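4.3 Storage, surfaces and the feeling of having enough room

We turn now to the part of the interviews that we had expected to be the shortest and that ended up filling more pages of transcript than any other, namely what people told us about where they put things. The earlier sections dealt with wall color and with daylight, both of which residents could talk about easily once they were asked. Storage was different in that almost everyone raised it before we did, often while we were still taking off our shoes in the hallway.

The homes in Birum were built to 2 floor plans, and readers who have skipped ahead may want to look back at Section 3 for the drawings. Both plans place the kitchen against the inner wall and open it to the living room across a low counter. The larger plan adds a closet beside the front door. On paper the closet is a small thing, hardly deep enough for a winter coat on a wide hanger, and the developer's own sales sheet does not mention it. Yet residents of the larger plan brought it up again and again, and several of those in the smaller plan had seen a neighbor's and spoke of it with real envy. One woman had gone so far as to build her own version out of a bookcase turned sideways and a curtain, and she was kind enough to let us measure it.

What interested us was how loosely the feeling of having enough room was tied to the amount of room. In the survey, which drew 2,808 usable responses across all of the housing areas in the study, we asked people to rate the spaciousness of their home on a scale from one to 5. Floor area did predict the rating, as one would hope, but the link was weaker than we had supposed when we wrote the proposal, and it weakened further once we took into account whether the household had a closed place to put things near the entrance and near the kitchen. A person in a modest apartment with cupboards that shut tended to rate it kindly. A person in a larger one with open shelving along the living room wall was often a good deal harder on it.

We should be careful here. People who like order may choose homes with closed storage, and they may also be the kind of people who feel content with what they have. Our data cannot fully pull these threads apart. The interviews do help a little, though, in that a fair number of residents had moved within the same area and could compare one home with another while their own habits presumably stayed much the same. Those accounts lean in the direction of the survey result. A retired bus mechanic told us that his new place was smaller "by a whole bedroom" but that he had stopped bumping into his own belongings, and he put this down to the tall cabinet by the door and to nothing else.

The counter deserves a paragraph of its own. Designers of compact homes are fond of the low counter between kitchen and living room, and we understand why: it lets light through, it gives the cook some company, and it saves the cost of a wall. The residents we spoke with liked it too, for the most part. But they also described it as the place where everything lands. Mail, keys, a child's mittens, the drill that was going to be put away tomorrow. Mercy Gachanja, who carried out the home visits in Birum, began after a time to write down what stood on the counter when she arrived, and her field notes make for lively reading. She came to think of the counter as a kind of weather vane for the rest of the home. Where there was a drawer or a basket within arm's reach of it, the surface was usually clear enough to eat at. Where there wasn't, people ate on the sofa and apologized to her for it, which she always told them was quite unnecessary.

Randi Bakke, reading the same notes from the point of view of someone trained in interior architecture, pointed out that the counter was also doing a job that nobody had designed for. In the older apartments in the Imrie area there had been a side table or a sideboard for small shared things, the bowl of fruit or the tray set out for whoever might drop by. When the sideboard went, the tray moved to whichever flat surface was left, and in many homes it moved from the counter to the coffee table and back again in the course of one evening. Residents had strong opinions about these trays and small cloths, and about which color went with the curtains, and we regret not having planned a set of questions on them.

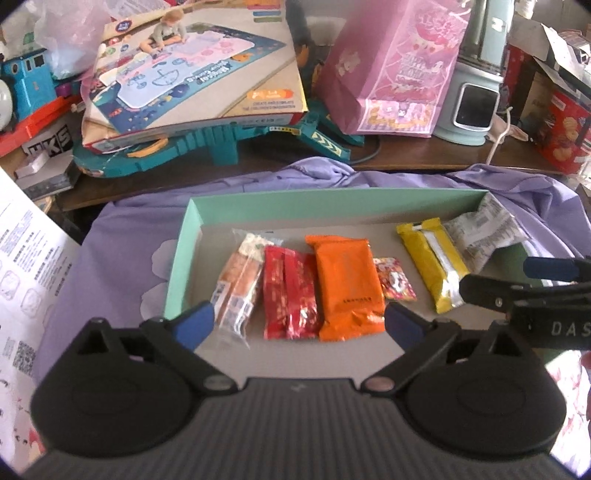
Figure 5. Small tray of packaged snacks on a lavender-purple cloth.

It would be easy to pass over such matters as decoration and nothing more. We think that would be a mistake. When residents described a room as finished, they very seldom meant the cabinets or the flooring. They meant that the room was ready for somebody else to come into it, and a good part of that readiness lay in small surfaces where something could be offered. In the smaller floor plan, several people said they had stopped having guests in the first winter, before they had worked out where a second chair and a low table might stand. Most of them had started again by the time of our second visit in October, usually after getting rid of something large. The item most often given up was the dining table, followed by the armchair.

This has some bearing on how storage is specified. The modular wall system from Tovotik that was fitted in the larger plan has deep shelves throughout, and residents praised it for bedding and luggage. For cups, napkins, playing cards and the like they found it nearly useless, as small items were pushed to the back and forgotten. The shallower Clelus units used in the smaller plan held less in total but were opened far more often, at least according to the diaries that households kept for us. A mixture of the two depths would have served both groups better, and it would not have taken up any more of the wall. We return to the question of depth in Section 5, where the diary entries are set out by room and by time of day.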